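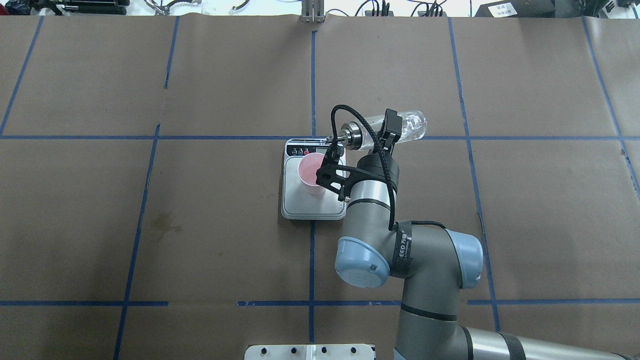 Tilt angle drifts from run to run when pouring by weight

Posted in Manipulation > Control and Planning

Lorraine Treloar

I have a six-axis arm doing a pour into a cup on a kitchen scale. The bottle is held sideways in a two-finger gripper and has a metal pour spout in the neck. There is a wrist camera, and I also have a fixed view of the table.

The scale has no data port, so I read the display from the fixed camera with a small digit reader. The controller tips joint six until the reading gets to the target and then tips back. Both loops run in a Python node on top of Sedgwick, planner is Pirkberg with default settings.

Two problems.

First, it overshoots, and the overshoot is worse when the bottle is nearly full. I tried lowering the gain and all that did was make the pour slow and dribbly, with the same overshoot at the end.

Second, the tilt where flow begins is not the same between runs, even when I refill the bottle to the same line. I suspect the start pose. I get the table frame from the wrist camera by fitting lines to the tape grid and taking the crossings. On some runs the fitted crossing jumps sideways and the spout ends up in a different place over the cup. 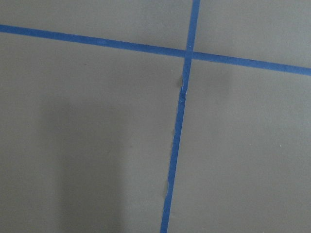 The line fit is plain edge detection followed by a Hough transform, 968 frames logged so far. The jump shows up mostly in the vertical line. Should I fix the vision first or the controller?

pimulau_dan

Vision first. You can't tune a pour if the start pose moves.

Don't fit to edges. Anywhere the tape is torn or lifting, the edge goes ragged and Hough will happily lock on to the wrong side of it. Threshold on hue, take the blue pixels as a mask, and fit the center line of each strip with RANSAC. A torn bit on one side then pulls the fit very little. Blue on a plain background is about as easy as hue masks get.

Also don't assume the strips meet at 90 degrees unless you laid them with a square. Fit each line on its own and intersect them. If your code forces a right angle, any error in one line gets pushed into the other and you see it as a sideways jump.

And average over a few frames with the arm stopped. People forget to wait for the arm to settle.

kettlebyte

just buy a scale with a serial port

brarkby_tools

A better scale would help, but the overshoot is mostly delay. Kitchen scales filter the reading before they show it, then your camera and digit reader add more. Measure it: drop a known weight on and log the time until your node reports the final value. On my setup it came to 600 ms, and nearly all of that was the scale.

Lowering the gain doesn't fix a delay like that. What worked for me was to estimate flow from the last few readings and start tipping back when

reading + flow x delay >= target

Then add a fixed amount for what is still in the air between spout and cup. You can get that number from a handful of pours at the same height. I pour to a little under the target, tip back, wait 2 seconds, and do a short top-up if needed.

For the full bottle problem, cap the tilt rate by fill level. A full bottle starts flowing at a small angle, so if you go through that part quickly you are already late. I keep a table of start angle against bottle weight and creep once I get close to it - ugly but it holds up.

One more thing on Pirkberg. With default settings it replans if the goal changes by even a tiny amount, and each replan puts a pause in the wrist motion. For the tilt itself I would skip the planner and send joint velocity directly, with a hard limit on both ends. Use the planner to get to the cup and to get away from it.

Lorraine Treloar

Thanks both. The right angle was being forced, I found it in the line fit code I copied from our Brarkby project. Taking it out now and switching to the hue mask. I'll measure the delay after that and post the log.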